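Notes from the Test Bench

I spent most of January chasing a position error that only showed up after lunch. If you've worked with absolute encoders for any length of time you're probably already nodding. Mornings were fine, and then by 2 p.m. the Grencombe line would start landing its stops a hair long, always in the same direction, and the operators would trim it by hand and get on with their day.

My first guess was the coupling, because my first guess is always the coupling. Kastriot Dervishi pulled it, checked the set screws, put it back and told me (very politely!) that it was fine. My second guess was noise from the drive next door. We moved the feedback cable to its own tray, tied the shield down at the cabinet end and logged 800 moves overnight. The drift was still there in the afternoon, same size, same direction.

So I did what I should have done in the first place and taped a thermocouple to the encoder housing. At startup it read 35 degrees C. By early afternoon it was up to 113 degrees F on the handheld meter, and yes, I mixed units in my own notebook and confused myself for a good ten minutes. That's 45 C, so a ten-degree climb, well inside what the encoder is rated for.

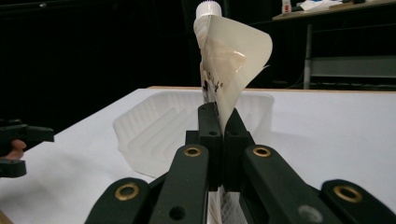
The encoder was reading the shaft just fine the whole time. What moved was the ball screw. It warms up along with everything else in there, it gets a little longer, and an encoder on the motor end has no way to know that. Shu-fen Hsiao worked it out on the back of a packing slip and her number came out so close to our log that I taped the slip inside the cabinet door.

We talked over two fixes. One is a linear scale on the carriage, so the loop closes on the thing you care about. It's the better answer, but it costs real money and needs a clean place to mount, and Grencombe has neither at the moment. The other is a temperature correction in the controller, with one sensor on the screw nut and a simple straight-line offset. Anas Sleiman wrote that up in an afternoon and it's been running since — the operators have stopped trimming, which is good enough for me.

Yuk-lan Fu wants to try the scale on the Nindstead machine, where there's more room along the rail. I'll write that up once it's in. Meanwhile, if you have a machine that drifts as the day goes on, log a temperature next to your position data before you buy anything. I'd love to see your plots, so please send them over!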